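Shelf-stocking arm gets its first groceries at Ornstead

January 2020

Quick update from the Ornstead workshop! Our little home-built arm, which we've been calling Narkell since June, has moved on from foam blocks to real packages of spaghetti. I've put 103 hours into it so far (my share only), and most of those went into the two fingers. 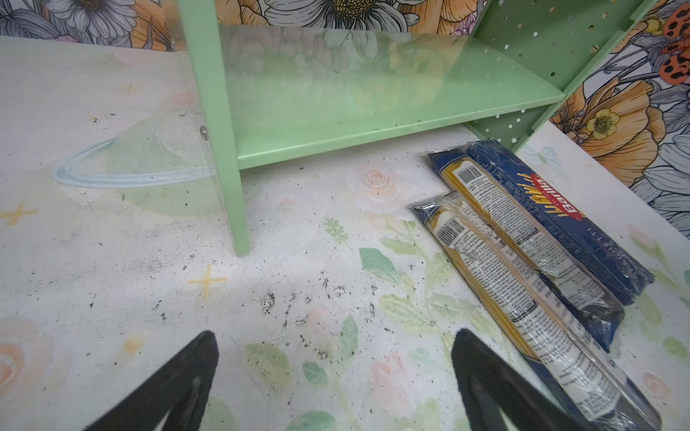 The wrist is the newest part. I rebuilt it over the holidays with a Mishra servo, and the whole thing has now cost us $541 – more than I promised at home, but still less than the bike I didn't buy. Pasta is a great test because the plastic wrap is slippery and crinkles up.
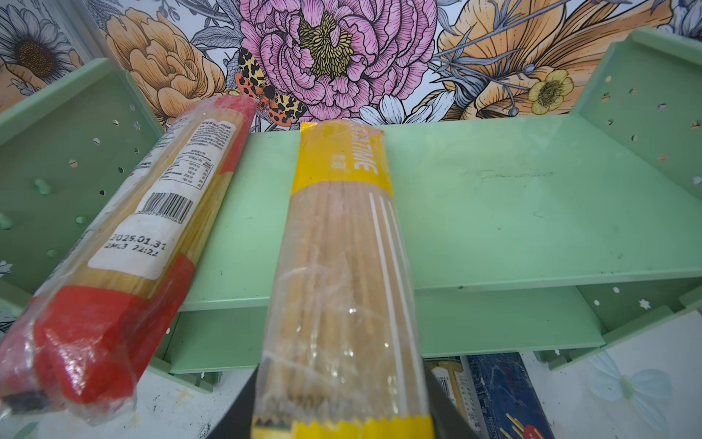 Next up is getting the grip force right, so I'm adding 4 small pressure pads this month. The Siltcombe club wants to try our code on their own arm too, and I'm really excited about that! If you'd like to help with wiring, we're at the bench most evenings until ten.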